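Slow Water: Walking the Lutitz Canal Towns
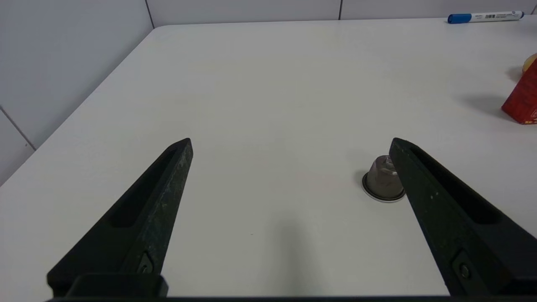
The canal at Lutitz was dug in 1407 to carry salt, and for centuries visitors had little cause to linger beside it. Today the towpath is open along its full length of 35 kilometres, and walkers may cover it comfortably in three days, with overnight stops at Ong and Prinero.

The first stage is the quietest. Beyond the lock at Brerus the path enters beech woodland, and there is no shop or café until Ong, a town of 2000 residents with two guesthouses and a small museum of navigation. Its curator, Nga Bùi, recommends arriving before four in the afternoon, when the upper gallery closes.

Prinero is livelier. The December market attracts boat owners from the whole district, and rooms should be reserved well in advance. Lâm Ung, who manages the harbour office, advises guests to request the eastern quay, where moorings are sheltered from the wind.

Luggage transfer is available between all stages. Dogs are admitted on the towpath but must be kept on a lead for the final 300 metres before each lock.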